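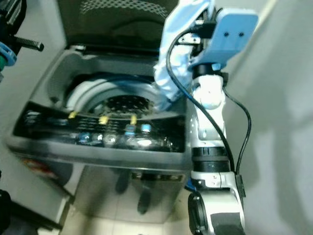
How full should a top-loader be?

Fill it loosely to the top row of holes in the basket and stop there. If you have to push the clothes down to close the lid, take a couple of things out and run them later.

I love a top-loader. You can see everything, you can toss in the sock you forgot, and once you get the loading right the wash comes out so much better! This is the routine I've used for years, start to finish.

1. Sort by color, then by weight

Darks in one pile, whites in another, and anything with a bright print goes with the darks the first few times. Then pull the heavy stuff (jeans, towels, hoodies) away from the thin shirts. A load that's all one weight spins more evenly and dries at the same speed, so you aren't fishing out damp jeans from a pile of dry T-shirts.

2. Shake it out

My favorite step, and the one most people skip. Clothes come out of the hamper in a ball, with sleeves inside out and small things hiding inside big things.
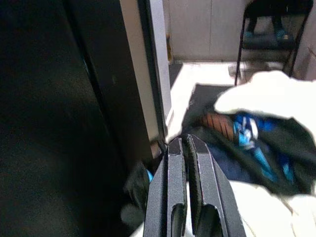
Pick up one piece at a time, give it a good snap, check the pockets and drop it in. My friend Desta Teshome found her missing earring this way, so now she shakes everything twice.

3. Load around the basket

Lay pieces in a ring, leaving the middle a bit lower than the sides. Don't wrap long sleeves or sheets around the center. Big items go opposite each other: two towels on facing sides will save you from that awful thumping at the end.

4. Detergent and cycle

Go easy on the detergent! I use 30 ml for a normal load and add a splash more for muddy jeans. Cold water is fine for nearly everything I own. Towels get a warm wash.
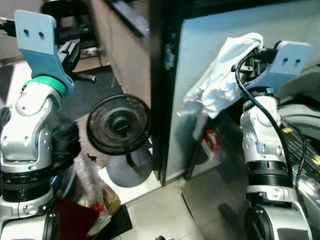

5. Unload right away

Take things out as soon as the spin ends, shake them again and hang them with space between. Leave the lid up for an hour or two afterward so the basket can air out. In July I can have a full line of shirts dry before lunch.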